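Orkutari Trail Beacon 600
Sold by Zusley Outdoor Supply. Item 1479 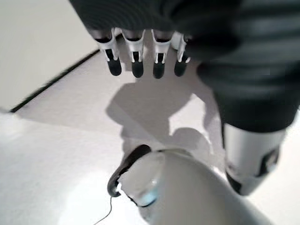 The Orkutari is a one-way emergency beacon for hikers, and we stock it with some reservations. The maker's sheet says it will get you found. It won't. It sends a position to people who then have to come and get you, on foot, in whatever weather put you in trouble. Buttons matter more than most buyers think. The SOS key sits under a stiff flap, and you have to work it with whatever your hands are like at that moment. Fingertips as rounded as the black pads on that robotic hand are close to what you have in winter gloves, and we could not get the flap up in ours without using our teeth. Try it in the store before you pay.

What you get: beacon, wrist cord, charging cable, printed card. No case. The Stetsiuk case fits if you leave the cord off.

Battery: the box says 100 hours of tracking. Ours quit at 38 with the interval set to the shortest, on a damp ridge walk in August. Longer intervals do better, but then your last known point may be a long way behind you.

Clip: weak. Put the beacon in a zipped pocket.

Tracking plan: needed, sold separately, and billed through Clirnano whether you hike that month or not. Read the part on canceling. SOS stops working when the plan lapses, and the only warning is a small amber light.

Who should buy it: solo walkers who already carry a map, a light and extra layers, and who leave their route with someone at home. If you are buying it so you can skip those, please don't.

Returns: unopened only. Once a unit has been registered we can't take it back.

Page last updated April 6, 2018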